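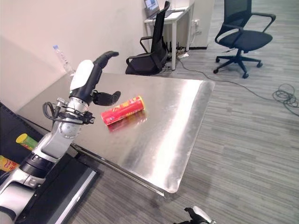 Yolotzin Figueroa nos escribió que había probado ya vinagre, alcohol, bayetas carísimas y hasta el aceite de oliva que le recomendó su suegra, y que el acero de su cocina seguía lleno de velos y de dedos marcados hasta que le llegó la primera botella de Clirnley. Le agradecemos muchísimo la carta (eran dos hojas a mano, por las dos caras), y la hemos leído en voz alta en el almacén.

# Clirnley, limpiador para acero inoxidable

**Botella de 1.000 ml con gatillo · Ref. 324 · Turnevex**

Clirnley es un limpiador líquido para mesas de trabajo, fregaderos, campanas, puertas de nevera y, en general, para todo ese acero que queda precioso el día que lo instalan y que al cabo de una semana ya parece otra cosa. Lo preparamos con poca espuma y con un perfume a romero muy suave, casi de paso, porque en una cocina lo que tiene que oler es la comida.

Nació para obradores y cafeterías, y allí sigue teniendo a su clientela más fiel, pero cada vez nos lo piden más para casa, para la sala de descanso de la oficina y para esas mesas donde se merienda, se trabaja y se deja todo un poco de cualquier manera. ¡Bienvenidos todos!

## Cómo se usa

Primero retirad las migas con un paño seco. Parece una tontería, pero una miga con sal arrastrada con fuerza puede dejar una raya finísima, y las rayas en el acero no hay limpiador que las quite, tampoco el nuestro.

Después pulverizad a un palmo de la superficie, dejad que el líquido repose 60 segundos y pasad un paño de microfibra siguiendo siempre el sentido del pulido. Si no sabéis cuál es, mirad la superficie de lado con la luz de una ventana y veréis unas líneas muy tenues, todas en la misma dirección. Por ahí.

Terminad con otra cara del paño, limpia y seca. En mesas que tocan alimentos, aclarad con agua antes de secar. Y para la grasa vieja de las campanas conviene repetir la operación con calma, una zona cada vez, sin caer en la tentación del estropajo metálico.

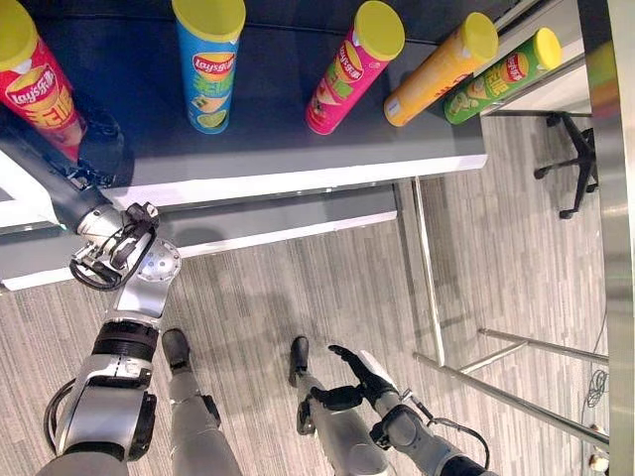

*Botes de patatas Lay's con sus tapas amarillas.*

## Dónde sí y dónde no

Va de maravilla en acero cepillado y en acero pulido. También lo usamos en grifería cromada, aunque ahí basta con muy poca cantidad.

No lo recomendamos en aluminio, en mármol ni en maderas enceradas. En superficies pintadas o lacadas, probad antes en una esquina que no se vea y esperad al día siguiente. Tampoco lo mezcléis con lejía ni con ningún otro producto, y guardadlo lejos del alcance de los niños.

## Formatos

| Formato | Contenido | Observaciones |
|---|---|---|
| Botella con gatillo | 1.000 ml | Gatillo reutilizable |
| Garrafa de recarga | 3 litros | Sin gatillo |

La garrafa rellena tres botellas enteras y cabe tumbada debajo de casi cualquier fregadero. Si la compráis por primera vez, pedidnos el embudo Flotton, que tiene la boca ancha y se vende aparte. Ladi Ogundipe, del almacén, lo mete en la misma caja y así os ahorráis un segundo envío.

## Conservación

Entre 5 y 30 grados, con el tapón cerrado y sin sol directo. Si el líquido ha pasado frío en el transporte puede verse algo turbio; dejadlo una tarde en la cocina, agitadlo con suavidad y usadlo con normalidad.

Para pedidos de hostelería, o si tenéis una mancha rebelde y queréis consultarla, escribid a Ikechukwu Oyewole, en atención al cliente de Turnevex. Contesta de martes a sábado y agradece que le contéis qué superficie es y con qué la habéis limpiado hasta ahora.

*Ficha revisada el 9 de marzo de 2021.*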